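Effect of Infill Pattern on the Flatness of Printed Spacer Rings
Chaimae Tazi and Wian Pillay
Mar 8, 2023

1. Background

Spacer rings hold two flat surfaces a fixed distance apart. When a ring is printed in plastic, the edge tends to lift from the bed as the upper layers cool and shrink. The lift is small, but it changes how load passes through the part. Our sponsor, Ledeck, uses rings of this type in shelf fittings and asked whether the infill pattern alone could reduce the lift without a change of material.

2. Method

One ring model was used throughout. It was printed with six infill patterns on the same printer at the Nestville lab, with bed temperature, speed and layer height held constant. Each ring stayed on the bed until the bed reached room temperature, then rested overnight before measurement.

Flatness was taken with a dial indicator on a granite plate. The ring was placed face down and the indicator was moved along the outer edge, then along the inner edge. Readings were entered by hand and checked by the second author. Rings with a visible seam defect were reprinted – the first batch from December was discarded for this reason, as the nozzle had been worn.

3. Results

The grid and line patterns gave the largest lift, always on the outer edge. Gyroid gave the smallest. The inner edge stayed close to flat in every case, so the size of the hole was not studied further. The concentric pattern was hard to rank. Its readings changed when the ring was turned over, which points to a twist and not a simple lift.
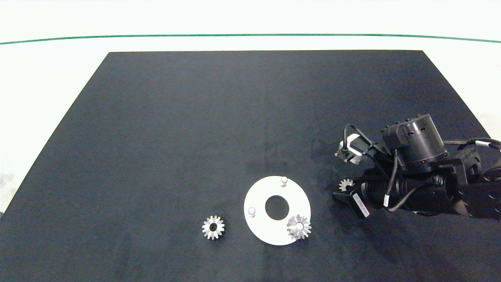 Figure 1. Flat ring with central hole, on a dark mat.

4. Limits

A load of 200 N was planned for the second stage, but the Berrada test frame was not available and only unloaded rings were measured. Room humidity was not controlled. Spools were stored open between prints, and this may have added scatter to the later readings.

5. Further work

Repeat the concentric series with dried filament. Run the load stage at Rindau once the fixture drawing is approved.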